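Callska Textile Care: Frequently Asked Questions
Plush blankets, printed cottons and mixed bedding
Last revised 1 Jun 2026

Which items does this page apply to?

Plush and fleece-backed blankets, quilted or plain, and the printed cloths usually kept on the same bed: throws, wraps, pillowcases and light garments. Wool blankets, feather duvets and electric blankets have their own pages.

My blanket has no care label. How do I treat it?

Assume a synthetic pile until you know otherwise. Wash at 30 degrees on a gentle cycle with liquid detergent, no softener, and a spin speed of 800 or lower. Dry it flat or over two parallel lines. If the pile is animal fibre, this programme can still felt it, so test a corner by hand first in lukewarm water and leave it overnight.

Can a pale plush blanket be washed with a dark or bright print?

No. The usual combination on a bed is a cream or beige blanket and a strongly coloured cotton, and the two should be separated before either goes near the machine. Orange and navy are both likely to give up loose dye in the first few washes, and a pale pile holds on to it. Sort by colour first and by weight second.

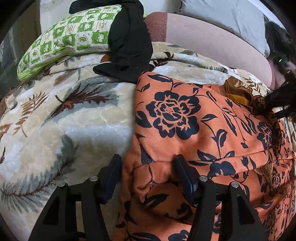

Once sorted, the printed cloth can go in with other darks of similar weight. Turn it inside out if it is a garment. A plush blanket should be washed alone, even if the drum appears to have room. A double-size blanket takes up a great deal of water and will trap smaller items in its folds, where they are neither rinsed nor spun properly.

How do I test a print for loose dye?

Wet a white cotton handkerchief, press it against the darkest part of the print for two minutes, and look at the handkerchief in daylight. Any tint means the item is washed separately. Repeat the test after each wash until it comes away clean. Test the dark areas of the pattern as well as the ground colour, as they may have been printed with different dyes.

Does the leaf or flower pattern on a plush blanket fade?

Slowly. Most of these patterns are printed on the pile and stop partway down the fibre. What looks like fading is often pile that has been pushed in several directions, so that the paler base shows through. Brush it in one direction with a soft clothes brush when fully dry. If the colour comes back, the print is sound. If it does not, the loss is permanent.

Why are there cloudy or shiny patches on the surface?

Plush reflects light according to the lie of the pile. A patch that changes when you stroke it is a matter of direction only. A patch that stays the same when stroked is more likely to be detergent residue or heat damage. For residue, run a second rinse with no detergent. For heat damage there is no remedy — the fibre tips have fused and will feel harsh to the hand.

What is the correct way to fold a plush blanket?

Lay it on the bed with the pile facing up and smooth it from the centre outwards. Fold it in half lengthwise, then in half again, and roll from one end. Rolling leaves fewer ridges than folding. If you must fold, use wide folds and change their position each time the blanket is put away.

How should I sort a bed where everything has been left in a heap?

Work from the top down. Lift off small items first, garments before pillowcases, and shake each one over the floor. Make three piles: pale, dark, and items that need a dye test. Leave the blanket until last. It can then be taken by two corners and shaken in one piece. 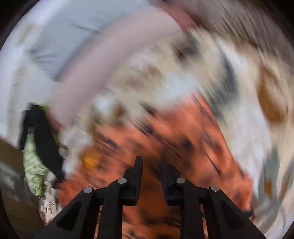
Myrtle Ridgeway
Technical Editor, Household Textiles

Printed cloths that have been bunched up should be opened out fully before they are placed on a pile. Check the hem, the inside of any seam, and the middle of the pattern. A busy floral print hides small stains well, and a stain that goes through a hot dryer is much harder to remove. Mark what you find with a safety pin or a loop of white thread.

Is it safe to leave a coloured cloth lying on a pale blanket?

If both are dry, yes. If either is damp, no. Dye transfer needs moisture and contact, and a cloth put down slightly damp in the evening can mark a blanket by morning. Should this happen, keep the blanket wet, do not iron or tumble dry it, and soak it in cold water with a colour-run remover suitable for synthetics.

Can I use a tumble dryer?

On the lowest heat, and only if the label permits it. Stop the cycle every 20 minutes, take the blanket out, shake it and put it back the other way round. Remove it while the edges are still faintly damp and finish it on a line. Quilted blankets dry more slowly along the stitched lines, so feel those before storing.

How often should a plush blanket be washed?

If it is used over a sheet, every two months is sufficient. If it is slept under directly, monthly. Airing it over a rail for an hour each week does more for the pile than frequent washing.

Which storage bag do you recommend?

Any breathable cotton bag large enough to hold the rolled blanket without compression. We stock the Drarico bag in two sizes, order codes 107 and 213. The smaller suits a single blanket, the larger a double. Vacuum bags are not recommended for plush — the pile takes a set and may not recover.

The instructions on this page differ from the leaflet I was sent. Which is correct?

This page. Leaflet 66, sent out until February, gave a wash temperature of 40 degrees for all plush items. It was withdrawn after Rosimeire Bittencourt in our test room found pile matting on the quilted samples at that setting.

Where do I send a question that is not answered above?

Use the contact form and choose "Bedding" from the list. Give the fibre content if you know it, the wash programme used, and whether the item has been through a dryer. Photographs of the care label are useful if the print is legible.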